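Mortar bench notebook
Tufa job, lime mixes
Sep 9, 2020

Cubes from the second Tufa batch out of the damp cupboard this morning. The labels on the hot lime set had lifted again. Pencil on the cube itself holds up better than any tape and should be used from now on, one face only, and not the face that goes against the platen.

The first batch, cast in July, was discarded from the comparison. The sand had been stored uncovered and the water content was never measured, so the mix proportions in the book are not the proportions in the mould. The results are still in the folder. Do not quote them to Clamance.

Mixes this time, all with the washed sand from the covered bay:

A - lime putty and sand, 1:3 by volume
B - hot mixed quicklime and sand, 1:3 by volume before slaking
C - as A, with a portion of the sand replaced by crushed tuff passed through the fine sieve
D - as C, with the Grasano hydraulic lime in place of the putty

Four cubes from each mix. One of the B cubes had a void down one edge from poor tamping and was put aside, so B is reported on three. The void was on the corner nearest the mould joint. The joint needs cleaning properly. There is old material in the rebate and the two halves do not close flush.

Crushing was done on the Bruletti press at the slow rate. The dial sticks at the start of travel and needs a tap on the case before it moves off the stop. This has been written up before. The reading after the tap is repeatable, and the zero was checked before and after each set against the steel block. No drift worth recording.

A failed as expected, with the faces spalling and a soft core. Phenolphthalein on the broken surface shows carbonation confined to an outer rim, with strong pink over everything inside it. These are young cubes and nothing can be said about final strength.

B was scattered. Two cubes were close together and the third well below. There are unslaked lumps visible in the broken face of the low one, white and chalky, some the size of a lentil. Either the quicklime was too coarse or the mix was turned over too soon. I favour the first. The bag had been open and the fines had gone off before the batch was made, leaving the coarse end to do the work. New bag needed, and the part bag should go to the limewash people, who can sieve it.

C was better than A in every cube. The tuff is doing something, though this test does not separate a pozzolanic set from plain improvement in grading. A control with an inert filler of the same grading would settle it. Crushed limestone is the obvious candidate. There is half a tub on the bottom shelf and it will need a pass through the same sieve.

D was the strongest by a clear margin and also the least suitable. The wall at Clamance is soft stone with wide joints, and a mortar harder than the stone will move the decay out of the joint and into the arris. The architect asked for D to be included and it has been included. The note that goes with it should say that it is not recommended for the pointing, though it could be considered for the copings, where the exposure is worse and the stone is of a different bed.

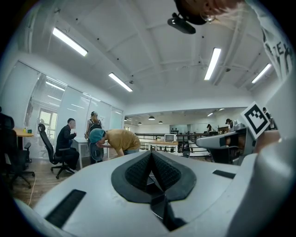 White housing, black pad at the centre.

Water uptake. One half-cube from each mix was dried to constant weight and stood on the wet felt, cut face down. Weighed at intervals up to 59 minutes, when the first one showed damp on the top face and the run was stopped for all of them. That was A. B was close behind it. C was slower, and D had barely darkened above the bottom third. Uptake against root time is straight for A and C. B has a kink near the start that I put down to a loose grain coming away from the cut face, as there was sand left on the felt when it was lifted. Repeat B with the face brushed first.

The felt must be kept wet throughout. It was topped up from the side with the wash bottle. Pouring in the middle floods the underside of whatever is nearest and the next weighing is useless.

Workability, for the record, as this is what the site will ask about first. A was fat and easy and stayed on the hawk. B was stiffer on the first day and very good on the second, after knocking up with no added water. C wants a longer mix than A. It looks dry, then comes round, and the temptation to add water halfway must be resisted. D was short under the trowel and had started to go by the time the last mould was filled. The last D cube may be a little under-compacted, though it does not show in the result.

Colour. Small pats of each mix were dried on a tile and held against the stone sample from the north side of the wall. A is too white. B is slightly warmer than A, which I cannot explain from the materials and would not rely on. C is close when dry and goes greyer when damp, as does the stone. D is too cold. If C goes forward the colour can be brought in with a small change of sand and no pigment.

Sieve note. The fine sieve has a slack patch in the mesh close to the rim. It has not torn, but tuff was collecting there and had to be brushed back to the centre. The brush is leaving bristles in the sample. Replace brush, and get a price for re-meshing the sieve before replacing the whole thing.

To do before the next casting:

- strip and clean the mould joints, oil lightly, check closure against the light
- sieve crushed limestone for the inert control (mix E)
- fresh quicklime, powder grade, kept in a sealed tub and dated on the lid
- repeat uptake on B
- ask Clamance which bed the coping stone came from, as the drawings give only the quarry
- press dial, again

The remaining C pats are on the window shelf under damp sacking and are to stay there. The sacking should be wetted at the end of each day and wrung out so it does not drip. If the surface powders when rubbed with a thumb, note it here with the date and leave the pat where it is.

Next cubes will be mixes C and E only, same moulds, same sand bay. Weigh the batch water.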